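From: Fiona Cowie
To: Prirnlow residents list
Date: 6/16/20
Subject: Re: laundry room rota

Digby Hollis wrote:
> Can we settle the rota before the Pomare machines go in?
> 28 flats, 9 slots a day. Somebody will be unhappy.

Digby, yes, sorry, meant to answer teh other night. Keep the slots at two hours — anything shorter and the heavy wash won't finish. Evenings go first, so one evening each per week. 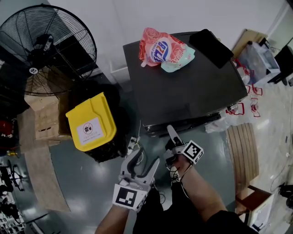
Also the drains. Niridgate want 400 for the full job, 20 off if we book both blocks. I'd say book both. Last April was bad enough.
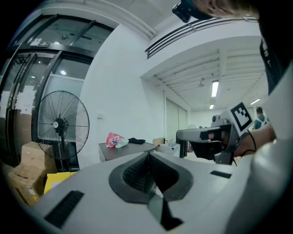

Key fobs next. Old ones stop working once the new lock is on, so swap yours at my door, any evening. Please put something on it so they don't get mixed up. A square tag in chunky black and white, like the one on top of that grey and black gripper, would be easy to spot in a drawer. Names on paper just fall of.

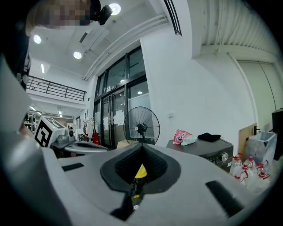
Digby has since rung to ask if the ground floor could have mornings instead, as the pipes bang at night. Fine by me. Shout if not.

Fiona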